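Carpet goes down at Wivard hall ahead of November reopening

September 11, 2022

New floor at the Wivard community hall, finally. The gray-and-white striped carpet went down in the main room over four days and the doors are set to open again in November, the hall said in a notice posted on its site this weekend.

The old floor had been there 15 years. Cold in winter, loud all year, and lifting badly by the kitchen door after the leak last spring. Regulars had been asking for something softer underfoot, the toddler group most of all. They've been meeting in the library on Gredik Street in the meantime and will move back once the room is signed off.

Carpet tile was looked at first and dropped on price. The hall went with broadloom from Pluvia, a flooring shop two blocks over, in gray and white stripes. A plain beige was the other finalist. Users voted on it at the summer open day and the stripes won easily, partly on the grounds that beige shows everything.

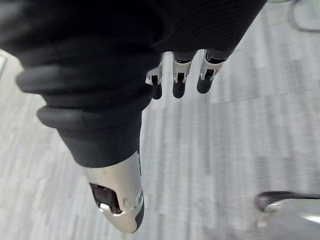
Cost of the carpet and fitting came to $4000, with another $1349 for taking up the old floor and leveling the patch by the kitchen. Most of the money is from the spring plant sale and the raffle — the rest came out of the repairs fund, which is now pretty much empty.

A few things are still to do. Baseboards need painting on the street side. The door to the storeroom drags on the new pile and has to come off to be trimmed. Curtains are at the cleaners. The stage steps are getting a rubber edge, ordered but not in yet.

Some new rules to go with it. No street shoes during kids' sessions, no paint or glue without a ground sheet, and chairs get lifted, not dragged. Felt pads for the chair legs will be left in a box by the entrance, so if you book the room and see a bare leg please stick one on. Drinks are fine at the tables. Red wine is under discusion.

Dance class is the one group not coming back to the main room. Carpet is no good for turning, so they stay in the annex at Jin House, Thursdays as before, same price.

Bookings for November open at the hall desk this week, 6 p.m. on weekdays. Existing groups get there old slots if they confirm by the end of the month. Anyone who wants an offcut of the stripe for a hallway or a dog bed can ask at the desk — first come first served, bring your own scissors.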